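Sarkgate kitchen set, data card

Hi! I put this set together with Zinash Assefa so we'd have something small to test the Jivard grasp planner on. It has 133 episodes of toy kitchen play, all shot from over the table, and it fits on a laptop.

Each episode folder holds the overhead video, the joint log and a text file with the task sentence. Load it with the reader in tools/ and please don't rename the folders — the index breaks.

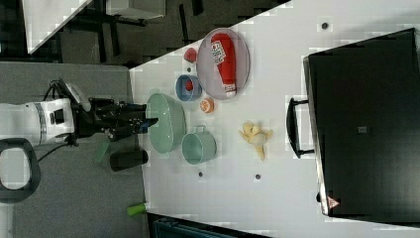

Do I need the depth files to train?
Only for the planner. The policy code reads color video and joint angles and skips everything else.

Labels took me most of January. I drew the masks by hand for 14 episodes and let the tracker carry the rest, then Nuria Yilma fixed what it got wrong.

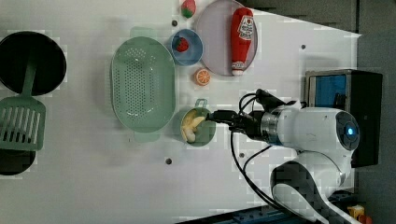

My planner scores grasps on the mask outline, so anything that sits inside something else gives it a hard time. With toy bananas clustered in the green saucepan, the masks for "banana" and "saucepan" share a border nearly all the way, and an early version kept picking the rim. Set nested=true in the config and it'll treat the pan as a container first.

Camera calibration is in calib.yaml, one block per view. If your projected points land off the table, check which block you loaded (I've done this more than once!). 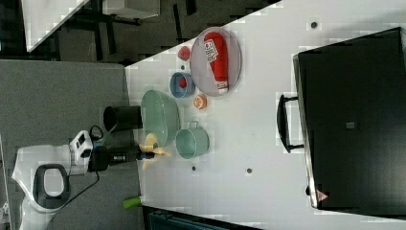

Overhead view, gripper beside the mint-green bowl.

Known problems: 2 episodes have joint logs that stop early, both listed in skip.txt. Dark cookware also gets ragged masks, and I haven't found a threshold I like.

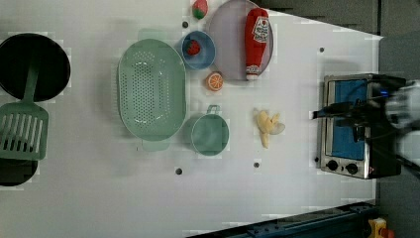
Overhead view, gripper over the toy toaster oven.

Bugs go to me or Getachew Tesfamariam. Pull requests welcome, especially for the tracker.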